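Homari Small Things — data card

Version of January 6, 2021
Maintained by Dragica Todorova and Prasert Somboon

What is in this set

Homari is a collection of photographs of small household things on tables: jars, bottles, lids, soft toys, and the bowls and boxes where people keep them. It contains 2,888 pictures from 192 table layouts. We started it because most of the sets we knew show one object alone, on a clean background, and a real table is seldom like this.

The things were collected from our own kitchens and from the second-hand shop in Cillaston. Many of the jars came with a lid of another jar, and we kept them so.

Folders

tables/ — pictures, one folder for each layout
labels/ — one text file for each picture
things.csv — the list of 198 things, with short names
splits/ — train and test lists, divided by layout

Please do not mix pictures of the same layout between train and test. In the first version we made this mistake, and Trevor Pickering found it.

How the labels were written

Each picture was labeled by one person and read again by a second person. We use these rules:

1. Write the color of the lid before the kind of container, for example "teal lid, jar".
2. If a thing is partly hidden and you are not sure what it is, write only its color and the word "item".
3. Plastic wrap or a bag which covers a container gets its own label. Do not join it with the container.
4. Soft toys are labeled as "plush animal". Name the animal only when both labelers agree.

Sample layout: mixed bowl and toy

Layouts of this type have a full container and at least one thing left outside of it. They are the most difficult for the labelers — the lids are close together and the plastic shines. In this one the teal lid and the yellow lid are easy, the purple item follows rule 2, and the brown toy lies in front on the white table.

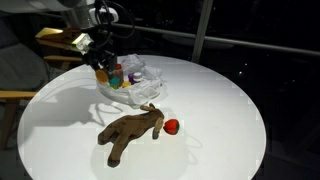 Known problems

The names in things.csv are not always consistent. "Jar" and "pot" were used for the same thing until October, and 20 label files still have the old word. Clear plastic is labeled less carefully than the other materials.

Use and contact

You can use the set for teaching and research. If you publish something with it, please write the name and version of the set. Corrections are welcome — send them to Dragica with the layout number and the old and new label.

Thanks to Denise Bloxham for reading the English of the labels.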